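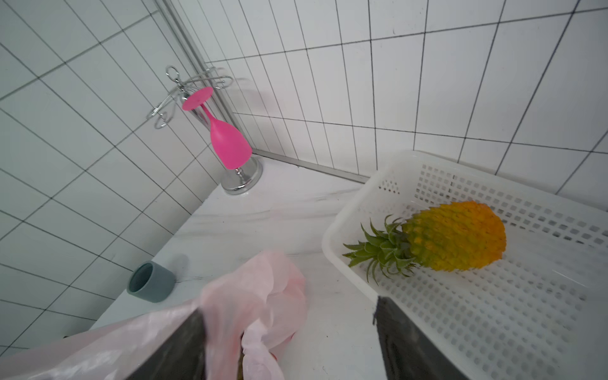
*Pale pink plastic, white tile and a counter with faint gray veins.*

# The Long Life of the White Kitchen

Most of the kitchens in the Hajji building in Plernberg have had the same tile since the building opened. It is plain white, it runs from the counter to the ceiling, and in all that time the owners have replaced very little of it. The building has 78 apartments. When a renovation plan went out to tenants last spring with a choice of colors, the majority asked for white again.

Tile shops in the area tell the same story. Green had a good run, and so did a dusty kind of blue, but white outsells both. At Walta, a supply store on the road to Detorden, a full pallet of basic white is gone in two weeks. The colored stock can sit through a season.

Price explains part of it. White is the cheapest glaze on the shelf and the easiest to match later. If a plumber has to break into a wall in ten years, a box of white tile will probably come close to what was there. A discontinued sage green won't. Walta keeps a drawer of odd tiles for customers with this problem, and most of them go home with nothing.

The bigger change has been in the grout. For a long time people wanted it to disappear, so it was white or very pale gray, and it looked good until someone cooked a pot of sauce. Dark grout began showing up in restaurant kitchens and then in homes. It hides stains well. It also shows every crooked line, and installers charge more for it. One quote we saw for a small kitchen in Plernberg added $336 for dark grout alone, most of it labor.

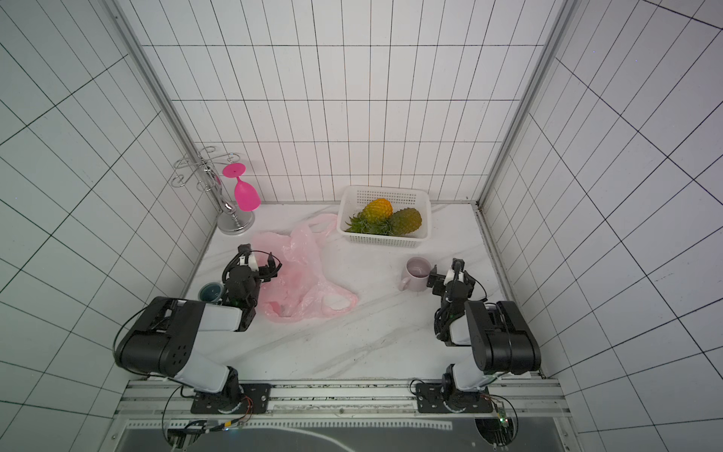

A reader in Detorden wrote to say that she had dark grout put in and regretted it for a year. The lines made her small kitchen feel like graph paper, she said, and she thought about having it all scraped out. Then she got used to it, and now the pale grout in her sister's house looks unfinished to her.

Her letter matches what installers say about small rooms. A grid gets busier as the walls get closer together. Longer tiles set upright cut down on the number of crossing lines and make a low ceiling seem a little higher. Many people put them on one wall only and use squares on the others to save money.

Lighting matters too. Glossy white tile picks up whatever bulb is over it, and a cool bulb can turn a kitchen gray by evening.

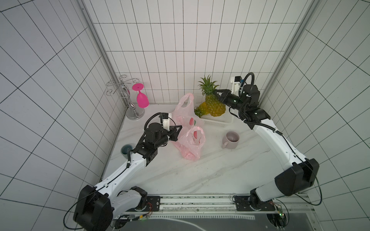
Warm bulbs are an easy fix and cost very little. Matte tile is the other option, though it holds grease and takes more scrubbing behind the stove.

Resealing the grout is the job people skip. It takes an afternoon, and a bottle of sealer covers up to 500 square feet, far more than any kitchen in the Hajji building has. Several tenants there now share one.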